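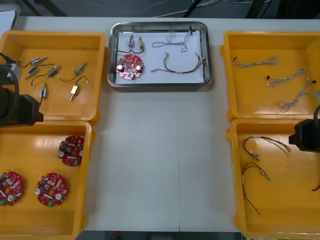 *Yellow trays and a steel tray on the worktable*

**Ticket 472: District funding tracker shows wrong housing totals**

Status: closed
Site: Drestville office
Opened by: Mathias Imhof
System: Stellero bill tracker
Date: August 2025

**Problem**

The housing page for the Braltthorpe rental aid bill shows $257 million in the summary box. The committee text and our own briefing sheet both say $157 million. Two council members' staff have already quoted the higher number in emails. The page needs to be right before the floor vote.

**Log**

Checked the summary box against the line items. The lines add up to $257 million, so the box is doing its sum correctly and the fault is in the lines.

Compared the lines with the amended bill. Section 4 (repairs to public units) appears twice, once from the February draft and once from the amendment. Each copy is $100 million. The amendment renumbered the section as 4A and the importer read it as new spending.

Removed the old Section 4 by hand. Total went to $157 million. It came back at the next sync, 48 minutes later.

Asked Nägeli support if a deleted line can be locked. Answer: no. Deletions are overwritten by the source feed. They suggested marking the line "superseded" and linking it to 4A.

Marked it. Ran a manual sync. Line stayed superseded and the total held at $157 million. The export to the public page still showed the old figure.

Cleared the export cache under Settings > Publishing. Public page now matches.

**Still open**

- The voucher section was also renumbered but has the same amount in both versions. Linked it the same way. Someone should look at the other amended bills.
- PDF copies made before the fix still have the wrong total. Mathias is sending a corrected sheet to both staff offices.

**Resolution**

Use "superseded" for renumbered sections. Do not delete lines. Clear the export cache after any change to totals.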